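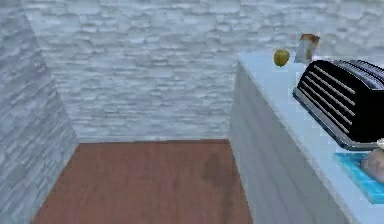
May 12, 2023
Bench notebook, electrical. Job: Plunham, shop panel and compressor circuit.

Picked up from last entry. Complaint is nuisance tripping on the two-pole breaker feeding the compressor. Customer reports it trips on the second or third start of the day, rarely on the first. Breaker is a 30 A, original to the panel as far as I can tell. Conductors are 10 AWG copper in EMT, one junction box at the halfway point where the run turns down to the disconnect.

Insulation resistance first, motor leads lifted, breaker off and locked out. Tested at 500 V DC, each conductor to ground and conductor to conductor. All readings over range on the Trollitent tester. Repeated with the Suksawat meter as a cross-check, same result. Cable is fine. No reason to pull it.

Torque check at the panel. Lug on the B leg moved almost a quarter turn before the driver clicked. A leg did not move. Neutral bar was acceptable except for two screws on unrelated lighting circuits, both retightened. Looked for discoloration on the B leg conductor: slight browning of the insulation for the first half inch. Cut back, restripped, reterminated. The bus stab behind that breaker has light pitting on one side. Cleaned face of the stab looks usable but I would not put another 30 A load on that position. Moved the circuit down two spaces and put a blank in the old one. Directory updated in pencil, needs a typed one.

Junction box. Splices were twist-on connectors, wrapped in tape. One was sized for smaller wire and came off with a light pull. Replaced all of them with the correct size. Box fill recalculated and is within limits. Bonding jumper present.

Motor windings to ground measured 1133 megohms at one minute. No concern. Winding resistance balanced against the nameplate data to within what the meter can resolve. Run capacitor measured 9 percent under its marked value, outside the tolerance printed on the can. Start capacitor within tolerance. Run cap should be replaced regardless of what happens with the breaker.

Start tests, after retermination:
Start 1, tank empty. Normal, inrush short, breaker held.
Start 2, tank at 90 psi. Long start, lights dipped.
Start 3, same pressure. Breaker held, but the start was longer again.

The second and third starts are the useful ones. The unloader valve on the compressor is not bleeding the head down before restart, so the motor is starting against pressure. I could hear no release at shutdown. Combined with a warm breaker and a loose lug, that would account for the pattern the customer describes. The loose lug alone would not make starts slow.

Thermal scan with the cover off, compressor running loaded for twenty minutes. B leg termination now within two degrees of A leg. I do not have a before reading at the same load, which was a mistake. Scan before touching anything next time.

Hour meter on the compressor is past 4000. Customer has no service record for the unloader or the check valve. Told them the valve work is outside our scope and they should call the compressor shop. They asked whether a larger breaker would solve it. Answer is no with this conductor and this motor, and I wrote that on the work order so there is no confusion later.

Parts:
Run capacitor, same rating, ordered through Zultthorpe. Lead time quoted as eight working days.
Two-pole 30 A breaker, from the truck. Old one tagged and in the returns bin. Want to put it on the injection set and see if the thermal trip has drifted.
Twist-on connectors, truck stock is low in this size, reorder.

Open items:
Katherine Grajales to check my box fill numbers and sign the sheet before it goes in the folder.
Fit run capacitor when it arrives. Repeat the start tests at the same tank pressure and log start duration with the clamp meter on peak hold.
Panel has no more than three spare positions after the move, one of them over the pitted stab. Customer mentioned adding a welder in June. Load calculation needed before anyone agrees to that.
Suksawat meter calibration sticker is expired. Readings above are backed by the other instrument, so they stand, but the meter is out of service until it comes back.

Left the disconnect on, breaker on, cover fitted, all screws in. Lock and tag removed and returned to the board.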